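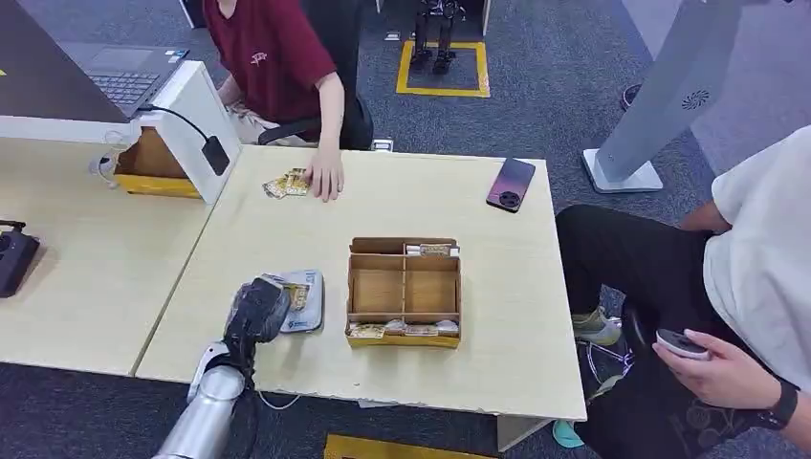 Llegué tarde a la Universidad de Neltport y la investigadora que venía a entrevistar llegó más tarde todavía, así que nos pedimos perdón a la vez en el pasillo y ya no hubo manera de empezar en serio. Me hizo pasar a su despacho, quitó un abrigo de la silla y me preguntó si nos conocíamos. Le dije que sí, de un congreso en Hitholm, y que entonces habíamos quedado en tomar un café. «Claro», me contestó sin pestañear. «Tenemos que quedar».

Su equipo acaba de publicar el informe Osman, el estudio más completo hasta la fecha sobre la expresión «a ver si quedamos», y yo tenía muchas ganas de que me lo contara (llevo diciéndosela a mi vecino desde que se mudó, y vive en la puerta de enfrente).

«Analizamos 1107 conversaciones en las que alguien decía "a ver si quedamos" o alguna variante», me explicó. «En dos de ellas las personas acabaron quedando. Al principio pensamos que era un error de los datos».

Le pregunté qué había pasado en esos dos casos. Resopló. «Uno fue un malentendido: se encontraron en la cola de la farmacia y cada uno creyó que el otro lo había organizado. El segundo sí fue una cita con día y hora, y los participantes la describen como una experiencia muy desagradable. Uno llegó a presentarse con una tarta».

La hipótesis que manejan en Neltport es que la frase cumple la misma función que el claxon corto de los conductores de autobús cuando se cruzan. Avisa de que se ha visto al otro y de que no se piensa frenar. Según ella, el problema viene con la gente que saca la agenda. «Es un comportamiento muy agresivo», me dijo, bajando la voz. «Tú dices "a ver si quedamos" y te responden "¿te va bien el jueves?". En el laboratorio hemos medido el pulso en ese momento y es el de alguien a quien persigue un ganso».

También hay diferencias geográficas, y aquí se animó mucho. En Hitholm, por lo visto, la gente añade «pero de verdad», que baja todavía más las posibilidades. En Bivberg se usa «yo te escribo», una fórmula que los lingüistas consideran ya una despedida definitiva, a la altura del pésame. «Tenemos un participante de Bivberg que le dijo "yo te escribo" a su propio dentista, en mitad de un empaste», me contó. «El dentista respondió "venga, hablamos". Con la mano dentro».

Quise saber si la cosa funciona igual por mensaje y me dijo que peor, muchísimo peor, porque ahí entran los grupos. El equipo siguió durante meses uno llamado «Cena!!!», creado en junio para organizar precisamente eso, una cena. Hubo encuesta de fechas, discusión sobre si el sitio tenía terraza, dos personas que no comían queso y una pelea bastante fea por un emoticono. Cena no hubo. «Pero están más unidos que nunca», añadió. «En Navidad se felicitaron todos y dijeron que a ver si en enero».

Aquí tengo que confesar que me puse a defender a la humanidad. Le dije que yo, cuando lo digo, lo digo queriendo — que en ese instante me imagino la terraza, las aceitunas, todo. Ella asintió con mucha ternura, como se asiente a un niño que quiere ser camión.

«Eso también lo medimos», respondió. «El deseo es sincero y dura dos segundos. Luego el sujeto recuerda que tiene sofá».

El informe recomienda a las instituciones que no intervengan. El Ayuntamiento de Neltport ya probó hace tiempo un programa para que los vecinos cumplieran los planes pendientes y hubo que suspenderlo a media tarde, con las cafeterías llenas de excompañeros de trabajo mirándose las manos y diciendo «pues nada, aquí».

Ahora quiere estudiar «me ha encantado verte», aunque le está costando reunir al equipo. Han acordado por escrito que tienen que buscar un hueco.

Cuando recogía mis cosas le comenté que me quedaban preguntas por hacer y que podíamos seguir otro día. Le pareció estupendo. Me acompañó hasta la escalera, me dio dos besos y me dijo que ella me escribía.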